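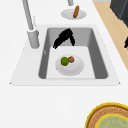 Valix Workshop: Why bother with a simulated kitchen when you could drive the arm to your own sink and try it there?

Because my own sink breaks things. The arm on the bench in Zumarcombe is a home build with printed joints, and a bad command costs me a gearbox. A bad command in sim costs me a reset.

Current task: pick an item out of the basin, put it on the counter. Small round food and crockery for now. Grasp poses come from a planner I call Orlow. Prado is the controller under it.

Basins are harder than tabletops. The side walls limit the approach angle, so most of the good side grasps are gone before you start. What remains is close to vertical.
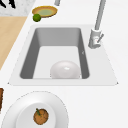 Smooth domed shapes are the worst case for a two-finger gripper. There is no edge within reach unless you get to the base, and the base sits next to a wall. I gave Orlow a push action for this – slide the object toward the middle, then plan again.

Ran 405 episodes overnight with the push enabled. Most of the failures were finger contact with the basin wall on the way down. The fix was 7 mm of extra clearance in the collision model and a slower final descent.

Render size is small on purpose. The desktop in the workshop has one old graphics card and it also has to run the physics. I would take more episodes over cleaner edges.

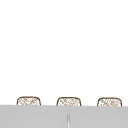
prado_fan_club: Do you randomize the camera positions at all, or are they fixed for the whole run?

Fixed within an episode, small random tilt between episodes. The real mounts are clamps on a shelf and they creep. A policy trained on a perfectly level camera fell apart when I moved a clamp by hand.

I also keep views that show little of the task. The network has to learn to weight them low by itself.
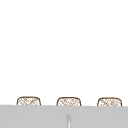

Next job is timing. The control loop runs at 40 Hz in sim, and the real arm drops commands when the bus is busy. I am adding random delay to the sim side until both logs have the same shape.

Then the wrist. The old servo had too much backlash, so a new one with a 64:1 reduction goes in this week. Firmware is flashed, the bracket is still printing.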